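Speaker notes: "Bin picking as a term project"
Flarnness student robotics track, 10/01/2025
Talk plus questions. Slide numbers are in parentheses.

(1) Title slide
Leave up while people sit down. Say that the talk covers the fall course project, the setup, the grasp planner, and the grading. The controls lecture is a separate session and this one will not repeat it.

(2) Project statement
Students work in teams of 2. Each team gets the same arm, the same gripper, the same bin, and the same object set. The task is to pick one named object out of clutter and release it at a given spot. Teams write perception and grasp selection. They do not write the low-level motion code. That comes from Nilum, our in-house control layer, and it is frozen on the first day of the project.

Point to make: freezing Nilum was unpopular in the first year. Teams wanted to tune joint speeds. Once speeds were fixed, the reports started to discuss grasps.

(3) The cell
Go slowly on this slide. Most of the questions last year were about hardware. KUKA arm, two-finger gripper, shallow bin with sloped walls, clamped at the rim. The sloped walls matter. An object resting against a wall allows fewer approach angles than the same object on open floor, and most first planners ignore this.
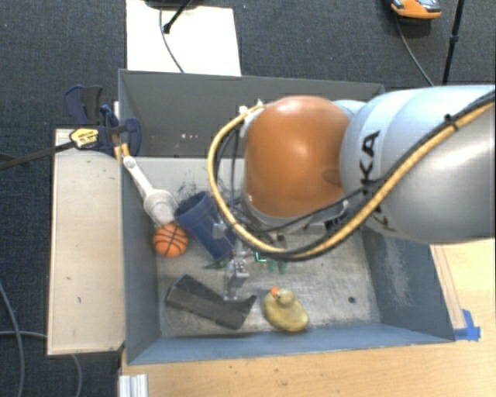 Sampaio asked at the rehearsal whether the walls should be modeled at all in a first course, given that a team could simply reject any grasp within a fixed margin of the rim, and whether the extra week would be better spent on segmentation.

Reply to give if it comes up again: the margin rule is allowed, and teams have used it. It costs them objects. Anything that rolls ends up at a wall sooner or later, and a team that rejects every wall grasp will time out on the ball. We want them to find that in their own logs. The wall model is a set of flat planes and takes an afternoon.

(4) Object set
The set is cheap on purpose. Toy basketball, rubber duck, plastic cup, foam block. Each one breaks a different assumption.
Ball: rolls if one finger touches first.
Duck: curved everywhere, narrow head, wide body. Planners that grip at the centroid tend to slip off the body.
Cup: can be gripped by the rim or around the outside. Depth data inside the opening is poor.
Foam: dark, flat, low. Students often lose it against the floor in the depth image.
Skip the purchase list unless asked. It is in the handout.

(5) Grasp planner baseline
The baseline samples antipodal pairs on the point cloud, scores them by surface normal agreement, and removes any pair that fails a collision check against the bin. It runs straight down only. A tilted approach counts as an extension.

Common failures, in the order teams meet them:
Hand-eye calibration off, so every grasp misses in the same direction.
Collision check uses the fingers and leaves out the wrist.
Segmentation merges two objects that touch.
Planner returns a good grasp on the wrong object.

The second one deserves time. The wrist housing is much wider than the fingers. A grasp that is clear at the fingertips can still put the wrist or its cables over a neighboring object or into anything that stands above the rim. It also blocks the view from a fixed camera, so a team that wants to look again during the approach has to plan for that. 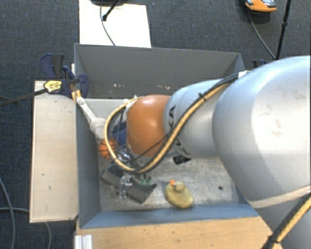 Gripper down in the bin, ball partly hidden by the wrist.

(6) Schedule
The project runs 6 weeks from the start of October. Simulation first, then booked time on the cell. A booking is 2 hours. Unused bookings go back to the pool at noon on the day before. Code must pass the simulator check before a team may book.

(7) Grading
Half for the report, half for the code and the run log. Success rate is recorded and has no direct effect on the grade. A low rate with a clear failure analysis can get full marks. A high rate with no log cannot.

(8) Shared work with Clernthorpe
Clernthorpe runs the same project with a suction tool. Same object set, same log format. Show the log header only. Results are not ready to present, so do not quote rates from memory.

(9) Changes for next year
Add a second camera at a low angle. Move calibration into the first lab. Replace the text log with a structured one. Keep the object set as it is so that old logs remain comparable.

(10) Questions
Backup slides: calibration math, collision model, simulator install.
If asked about learned grasping: permitted as an extension, with the baseline submitted first.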